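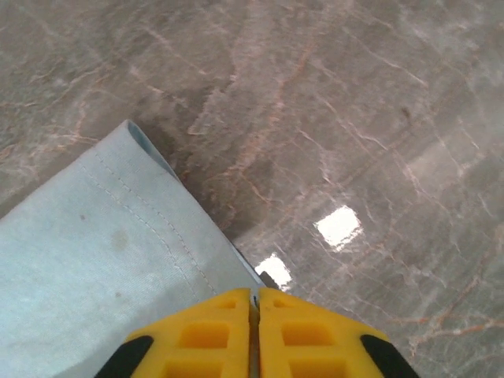

Our yellow gripper and the blue cloth, evening session

October. Third week of the robot club and my turn with Mivum, as we named our arm. The task is to fold one cloth in half. It sounds like a thing for small children, but I was at it until almost 66 tries, and in my notebook I have written "good" only beside nine. Heriberto says I close the fingers too early. He is right, but I did not tell him so. Tomorrow I will begin more slowly, and I must also bring back the key to the room.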